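In defence of the clear table

May 30, 2020

A table in our house used to be a place where things waited. Post waited there to be opened, shoes waited to go back to the shop, and a lamp with no plug waited for somebody to find a plug. We ate at one corner of it. When people came to dinner we lifted the whole lot on to the bed in the back room, and the next morning we carried it all back again.

I have changed my mind about how a table should be kept, and I want to set out why, as most of what I read on the subject goes the other way. The usual advice is that a bare surface looks cold. Magazines put a bowl of lemons on it, then a runner under the bowl, then a candle on either side. The furniture shops do the same. When we went to the Wiltitz showroom to replace our old table, every one on the floor was laid as if for a wedding. I had to move a jug, two plates and a false fern before I could see the top of the one I wanted to buy.

My view is that a table should have nothing on it when it is not being used, and only the things in use when it is. I don't hold this view about shelves or windowsills. A shelf is for keeping things on. A table is for doing things at, and every object left on it takes a bit of that away.

The old table was dark and had a deep grain, and it hid a good deal. Crumbs went into the joints. A ring from a mug could sit there for a week before it caught the light. The new one is white and plain, and it shows everything, which my family complained of at first. I think it is the best thing about it. You can see what needs wiping and you wipe it. The job is done in less time than it takes to fill the kettle, and it gets done because the mess is in front of you.

People say white marks easily. Ours has marked twice. One was turmeric, which faded after some days by the window, and the other was a line of blue biro that came off with washing-up liquid and some patience. I would not put a hot pan straight on it, but I would not do that to any table.

There is the matter of cost. We paid 184 pounds for ours, with delivery, and I had been ready to pay 300 for a larger one. I am glad we didn't. A larger table would have been filled. Our old one was so long that the far end had turned into a sort of storeroom, and none of us could say what was at the bottom of it. When I finally cleared it I found 9 library cards, most of them out of date, and the instructions for a toaster we no longer owned. If you have more surface than you use, the rest will be used for you.

The argument I hear most against all this is that a clear table belongs to people with no children, no hobbies and a cleaner. We have 3 children and no cleaner. There is usually a jigsaw on the go, or a model being glued, or homework spread from one side to the other. All of that is welcome. The rule is only that it goes away before the next meal. The jigsaw has a board that slides under the sofa. The model goes on top of the bookcase, where it should dry in peace. Homework goes back in the bag, which saves a search in the morning.

I will admit that the rule was not popular. For the first month I was the only one who kept it, and I kept it by moving other people's belongings, which is a bad way to live with anybody. What helped was giving each thing another place to go. We bought a Kisudus letter rack for the hall and put a basket at the foot of the stairs. Post goes in the rack. Whatever belongs upstairs goes in the basket, and whoever is next going up is meant to take it. The basket is often full. I don't mind that very much, as nobody has to eat off the basket.

I should say something about the opposite fault too, as I have seen it. There are homes where the clear table has become a thing to be looked after. You are handed a coaster before you have sat down, and your cup is gone the moment you put it back. That is as bad as the heap of post. I stayed one August in a rented flat in Claltitz with a table so highly polished that we ate on our laps all week, afraid of it. A table you are afraid to use is no more use than one you can't get at.

So a cup left out doesn't trouble me. A cup is a small thing, and it tells you that somebody sat down and had a drink, which is what the table is there for.
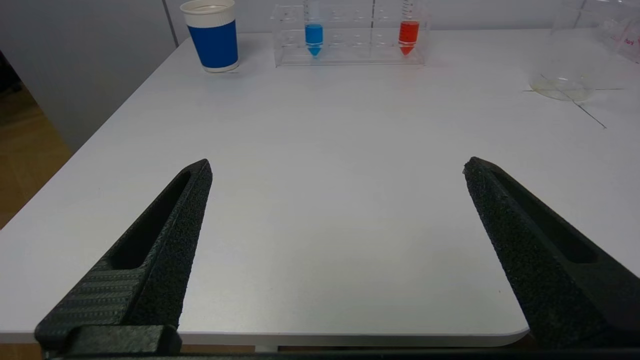
What troubles me is the way one thing brings others. Leave a newspaper out and by evening there is a glove on it and a receipt on the glove. I have tried to work out why this should be, and the best I can do is that an empty surface asks you to decide where to put a thing, and a surface with something on it has already decided for you. The first object does the damage. If I am strict about anything now, it is the first object of the day, and I am less strict with cups than with paper, because a cup goes to the sink or the bin without much thought and paper never seems to go anywhere.

The same reasoning has made me careful about floors. We have bare boards in one room and carpet in the others, and I notice that what comes off the table goes on the floor if it has nowhere better. That is only moving the trouble down a couple of feet. A chair is no better. There was a chair in our old kitchen that I don't believe anyone sat on for years, as it was always wearing a coat.

I don't expect everyone to agree. The owner of Guo, the café at the end of our road, keeps a pile of books and a plant on each of his tables and says his customers like to have something to look at. Perhaps they do. I notice, though, that they put the plant on the windowsill before they start on their lunch, and he comes round afterwards and puts it back.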